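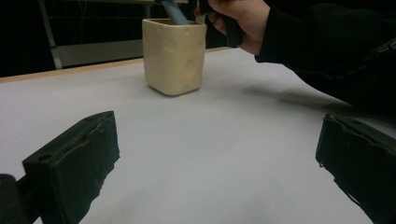

Tableware check, Lerkesstead tea room, November. Shelf 4 holds the handmade pieces, among them the cream cup with the dimpled walls and a slightly uneven rim. Uneven is allowed, sharp is not.

Chips on rims: OK, two plates removed
Cracks in glaze: OK
Dishwasher rinse: FAIL — gauge shows 38, call Fitzsimmons
Stacks under 26 cm: OK
Floor mat by sink: corner lifts, please to tape it

Checked by Cuiping Kong. Virgil Lazăr will repeat the rinse test at 4 pm.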